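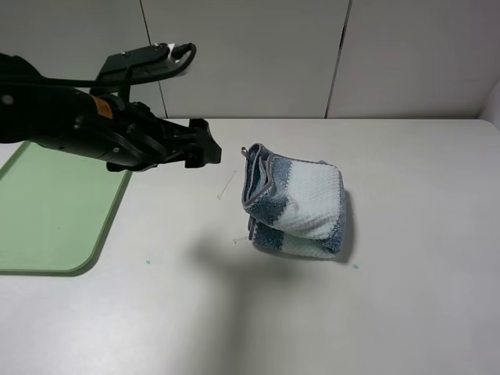

**March, cider shed, Herndale. Batch 49.**

Started 7.10 am. Shed 16 degrees at the bench, 14 at the floor by the roller door.

Main job was getting 49 off its gross lees and into the 160 litre tank. Second job was working out why 47 stopped where it did. The first is done. The second is half done and the rest is guesswork for now.

**49, racking**

Gravity before the move was 1.012 on the glass hydrometer. The Cenditeck meter said 1.009. It has read low on anything still gassy since we bought it, so I degassed a sample in the jug and tried again: 1.011. I'll keep writing down both until we agree on which one goes in the official column.

Smell is clean. Some struck match when the bung came out, gone after a minute or so in the glass. Taste is sharp, thin in the middle, a fair bit of tannin at the end from the crab apples. Colour is darker than last year's at the same stage. The fruit sat in the bins longer than I wanted before pressing, and I suspect that's where the colour came from.

Racked by gravity from the top bench. The siphon lost its prime twice because the inlet end kept floating up. Cable-tied it to the stainless rod and had no more trouble. Left the last few litres behind with the lees. They'd settled loosely and I could see them lifting whenever the hose got near.

Tank filled to just under the shoulder. Floating lid down, seal pumped up, airlock on. The lid seal held pressure for the hour I watched it. There's a scuff on the rubber on the hinge side — check it again tomorrow before trusting it.

No sulphite at this transfer. pH is 3.5 and there's still sugar to go, so I'm happy to leave it until the next one.

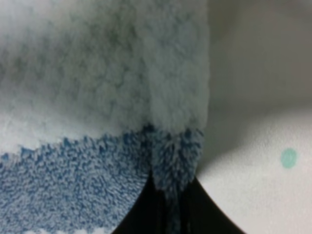 *Blue pile fabric, close up.*

**47, the stuck one**

Same orchard, same yeast, pressed earlier in the season. Has sat at 1.018 for two weeks with no movement. Things I've ruled out:

- Thermometer. Checked against the other one in a bucket of water, same reading.
- Hydrometer. Reads 1.000 in tap water at the calibration temperature.
- Sulphite overdose. The log shows one dose at pressing and the strips agree with it.

Things I haven't ruled out:

- Low nitrogen. Those trees haven't been fed in years and we didn't add any nutrient. 49 had some, 47 had none.
- Cold. It was on the floor by the roller door, and we had that run of cold nights.
- The Kuster pump. If it was still holding rinse solution when we moved the juice, the yeast may have copped it early on. The pump log has no entry for a final water flush that day. Please fill that column in, even when it feels pointless.

Moved 47 up onto the bench where it's warmer. Roused the yeast with the long paddle, gently, without splashing. No nutrient this late, as I don't want to feed something else. If it hasn't shifted by the next reading I'll build a starter and step it up with cider from the barrel over a few days, then pitch the lot.

If that fails, it can be the sweet portion of a blend. It tastes quite good where it is, a bit like stewed pear. It can't go in bottles on its own at that gravity without being pasteurised, and we're not set up for that.

**Closures**

The sample bag of Closance crown seals turned up. Capped a few bottles of water with the bench capper. Crimp looked even on all but one, and that was me not seating the bottle properly. Laid them on their sides on the rack overnight shelf, labelled. Want to see how they go with something carbonated before we order a carton.

**To do**

- Both gravities on 49 and 47, glass hydrometer first
- Lid seal on the 160
- New inlet tip for the siphon, the kind with a foot
- Strip the pump head, look at the impeller and flush it through
- More pH buffer, the 4.0 is almost out
- Lees from 49 still in the bucket under the sink, compost them

Hosed down and locked up at 12.40 pm.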